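## The Novelty Cushion Comes Indoors for Good

Berell reports that novelty shapes made up 30 of the 100 cushion designs it issued last October, up from 23 the previous autumn. Laimutė Jõgi, buyer for the firm, attributes the rise to smaller households furnishing a single room for every purpose.

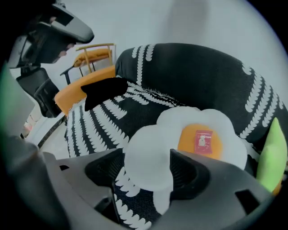 Shaped cushions are best given a plain setting or one strong pattern. Ms Jõgi favours a dark throw over the whole sofa, back and seat alike. A fried egg with a puffy white and a round orange yolk stands out clearly against black fabric with white leaf-like patterns, and a light green cushion may be placed further along. Covers should be washed separately at a low temperature.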